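Home | Guides | Shop Floor | People | Contact

Filed under: How-To, Automation at Work

How to get your crew ready for handheld gripper work

When the robots were first mentioned at Trolness I figured my job would be to stand next to one and press a red button. I pack and finish gift orders (or I did, full time, for years), and what I do now for half of every shift is hold a pair of grippers and do my old job through them, so the arms can learn it from us. We call the setup Orby. If your workplace is about to start something similar, this is how I'd get people going, based on our first few months and plenty of mistakes!

Start with the job and leave the tool for later. Pick one task your people could do half asleep. Ours was moving small table items from one spot to another and setting them down the right way up. Don't pick the hardest thing on the floor just because the managers want it automated first. Khanyisile Mtshali, who runs our shift, held out for the easy task and she was so right about that.

Next, let everyone play. I mean it, give them an hour with no recording and no targets. Open and close the fingers, pick up a roll of tape, drop it, pick it up again. Your hands want to twist things the way they always have and the gripper just won't, so you end up moving from the elbow and shoulder a lot more. My forearms ached for 5 days.
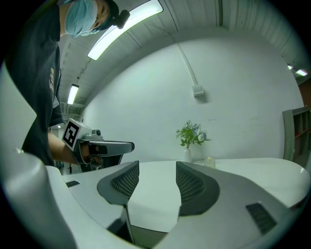 Table setup is where I see new people go wrong most. Clear off everything that isn't part of the task, then put your items far enough apart that you can come at each one from either side. A vase of flowers and a little glass jar with a gold lid make a good pair for practice, one tall and top-heavy with leaves sticking out, the other short and slick. Go for the vase low down, below the leaves, and close slowly. With the jar, aim for the glass and stay off the lid.

Then gear up in the same order every time. Hair cap first, headset over it, then grippers. If you do the headset first you'll be taking it off again, trust me. Check that the square markers on the grippers are clean and that your sleeve isn't hanging over one. Short sleeves are easiest.

Now record. One try is one pick and one place, and then you bring your hands back to where you began. Go at the speed you'd go if a friend was watching. If you fumble, finish the motion anyway and mark it as a fumble afterward, don't stop dead in the middle. We aim for 200 tries in a session, and the first batch the team asked us for was 1000. We had 790 when Xiuying Xia looked them over and asked us to slow down on the release, so we redid a bunch. Check early! Ten minutes with whoever reads the data would have saved us a week.

Swap people out often. We stand and lean over the table a lot, and a tired person makes sloppy grabs. Raise the table if you can, and put a mat down.

Last thing, talk about pay and hours before day one. At our place the recording counts as skilled work and goes on your training record, and that took some arguing (Fumow, the outfit that supplies our software, had nothing to do with it, this was all between us and management). A couple of folks on my line didn't want to teach a machine their job, and they were allowed to stay on packing. I went back and forth on it myself. The arms have taken over the night restock, which I don't miss one bit, but there are fewer of us on the late shift now and the break room is pretty quiet. Ask your managers what happens to those hours and get the answer in writing.

I'll do a separate page on labeling the fumbles, once we settle on which names to use for them.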